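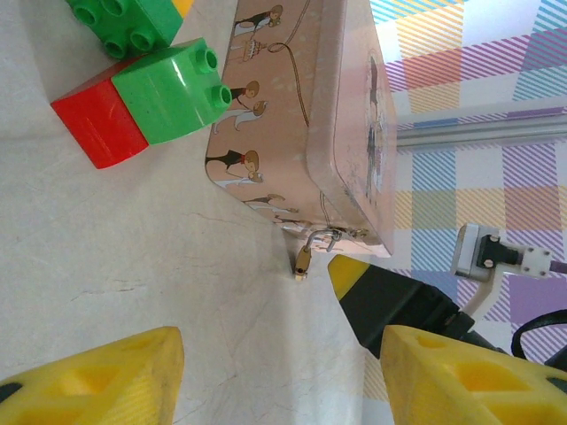
No. 203

Mar 4, 2026
By the Moleck Monthly news desk

Wotow has passed 545 recorded examples on its two-armed tidy-up project, and I got to spend a long afternoon at the Kennedy workshop watching the pile grow. I went in expecting a demo. I got a pink tin, some toy bricks, a hard case with metal latches, and two people working very patiently at the controls for hours. I loved it!

If you've been reading this newsletter for a while, you might remember the short notice we ran in September, when Wotow said it would spend the winter collecting its own examples for Usico, the learning system it has been building for small household jobs. Back then the plan was to stop at 500. They blew past that a couple of weeks ago and nobody switched anything off. The new goal is up to 600 before the first full training run, and from what I saw they'll get there if the cables hold out.

An example, as they use the word, is one complete go at a job. A person works the arms, the cameras record what the arms see, and the joint positions get saved alongside. Then the table gets rearranged and they go again. Usico gets the whole stack later and tries to work out what the person would do next from what the cameras show. I've written about this kind of thing plenty of times, but sitting next to it is different. The go itself is short. Everything else takes forever — picking the next layout, putting things in their new places, checking that both arms are parked, checking that the recording has a name somebody will understand in a month.

I asked if I could try. They said sure, and I was terrible at it. You have to think about where each arm is going and which way its gripper is turned, and for the first ten minutes I kept sending the left one off to do something when I meant the right. My attempts went into a folder marked for guests, which they told me very kindly is never used for training. Fair enough.

What did surprise me was how much talk there was about bad examples. I figured a failed try would be thrown out and that would be that. At Wotow a person reviews each one and puts it in one of four groups: clean, slow but fine, recovered, or dropped. The recovered ones are the prize. Those are the tries where a gripper misses, the operator backs up, and the job still gets done. A system that only sees perfect tries has no clue what to do after a slip, so the crew would love more of these. The catch is that you can't fake them very well. They tried staging some early on and the motions looked wrong to everybody who reviewed them, so the staged ones came back out.

The tin gets a lot of use in the current batch. It's a cute thing, with little dressed-up figures printed on it, and it came from somebody's kitchen shelf. The crew likes it for the rounded corners and the shiny surface, both of which give the cameras some trouble. Toy bricks are in the mix for the opposite reason. They're easy to see and a pain to pick up if they're lying at a funny angle. Put the two close together and you have a pretty hard little problem for a pair of grippers.

There is a layout sheet, and I'm told it has been rewritten more often than any piece of code in the building. The first version had operators put things wherever they liked. That sounds random enough, but people are creatures of habit, and after a few weeks it was clear that everyone favored the middle of the table and left the far corners alone. The sheet now tells the operator which part of the table to use and which way to turn each object. The operators complain about it all the time (one of them did an impression of the sheet for me, and yes, you can do an impression of a sheet), but they follow it.

Camera views come up just as often. There's a small camera riding at the gripper, plus a fixed one looking over the whole workspace. The close view is the one Usico leans on for the last bit of a reach, and it can be a strange thing to look through. Get low over the table and you mostly see veined tabletop, with the yellow fingers at the bottom corners and whatever else happens to be standing nearby looking huge.

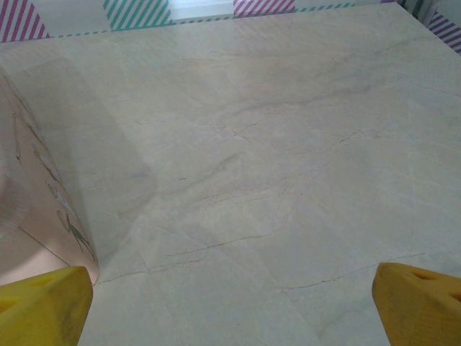

What changes in the next batch

Three things are on the list, and I'll take them in the order they were explained to me, which was over very strong coffee.

First, the lighting. Almost everything recorded so far was done under the same soft workshop light. That keeps things simple, and it also means Usico could fall apart the first time somebody pulls up a window shade. From the next batch on, a share of the sessions will be done with a desk lamp at one side, and another share with the overhead lights turned down. The shadows will shift, and so will the shine on the metal stuff.

Second, the instructions. Up to now each example was saved with one short line saying what the job was. Those lines were written by whoever was at the controls, and everyone has a personal style. One person writes "move tin left." Another writes a whole sentence with a please in it. Wotow wants to keep that variety and add to it, so after each session a second person will watch the recording and write a fresh line without peeking at the first. I got to do a few of these and it's harder than it sounds. Do you say box or tin? Do you mention the bricks if they're only in the way? I went with tin.

Third, and this is the one I'm most excited about, two-arm jobs get a bigger slice. Most of what's in the pile today could be done by one arm while the other waits its turn. That was a sensible way to begin, but the whole reason for having a pair is to do things like steady a box with one gripper while the other works the lid. Operators need practice for that, and so there will be a week of sessions that don't count toward anything. Just people getting their hands used to it.

I should say something about the cost in hours, as readers always write in to ask. Wotow wouldn't give me a number and I didn't push. What they did tell me is that sessions are kept short and operators swap out often, after an early stretch where people stayed on too long and the examples got sloppy toward the end of the day. You could see it in the review groups, apparently. Lots of "slow but fine" after lunch. Now there's a kitchen timer, and when it goes off you get up, even if you're in the middle of a really good run.

The rig itself is nothing fancy and I mean that as a compliment. Both arms are mounted on one aluminum rail along the near side of the table, with plaid fabric panels around the other three sides. I liked the plaid. It makes the place look a bit like a picnic. The busy pattern also gives the fixed camera plenty of edges to hang on to, and if that camera gets nudged, someone comparing two recordings can spot it right away. They've had that happen once, and a whole morning's work had to be tagged with a note.

The cables are everyone's least favorite part. They loop out around the elbows and have to be long enough for the full reach without catching on anything. Before each session the operator runs both arms out and back once and watches the cables the whole way. I watched this ritual several times and started doing the watching too — you can't help it.
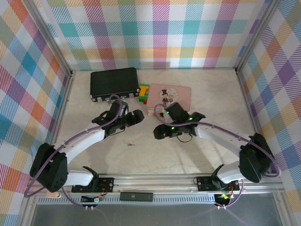
Will Wotow share the examples with anyone outside the company?

They plan to release a small part of the set after the first training run, starting with the clean and recovered groups, and the rest stays in house for now. The recordings will come with both instruction lines and the layout sheet that was in use on the day.

I'd like to see the dropped ones go out as well, and I said so. The crew seemed split on that. A couple of them think those tries are the most useful thing in the building for anybody studying where grippers go wrong, and the others would rather not publish their worst afternoons. I get both sides, having made a few dropped ones myself.

The first training run is set to begin once the pile reaches its new goal and the review is caught up. Review was a little behind when I was there, with a stack of sessions waiting on a second line of instructions. Wotow is looking for people near Kennedy who can come in for a few hours and help write them. You don't need any background in robots, and there is coffee. Ask at the workshop's front door and tell them you read it in the newsletter.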